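Week 4 – Running a small holiday let: pricing your quiet weeks

Okay, last week we got through cleaning rosters and key handover, so I'm going straight into money this time. Have your Plirnstead worksheet open, the one with the blank calendar down the side.

I'll use my own place at Hladun for the numbers. It's a two-bedroom cottage built in 1986, a short walk from the lake, and in summer I could rent it twice over. Then the leaves come down and the phone goes dead. My first winter I just left the summer rate up and hoped – I got two bookings and a burst pipe.

So, start with your floor price. Add up what one night really costs you: heating, laundry, the cleaner, the booking site's cut. Mine came to $80. Anything under that and I'm paying strangers to sleep in my beds! Write your own number in the top box and don't fudge the heating. 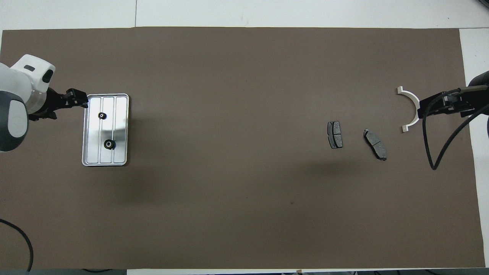
Next is your minimum stay. A single night at a low rate is hardly worth the cleaning, so in the off-season I ask for two nights and let people stay until Sunday evening if the cottage is free after them. It costs me next to nothing and guests love it (they mention it in reviews more than the hot tub, which cost a fortune).

Deposits now. I take $200 up front on a $400 weekend and the rest a month before arrival. Some of you asked about taking the full amount. You can, but put your cancellation terms right beside the price, in plain words, before anyone types in a card number.

A quick word on calendars. If you list on Greltar and on your own site as well, link the two and then test it by blocking a night on one and checking the other. I skipped that test once and ended up driving a very cross family over to a motel in Maleck.

For next class, fill in May and November on the worksheet, with your floor price, your asking price and your minimum stay for each. Bring one competitor's listing too, printed if you can manage it.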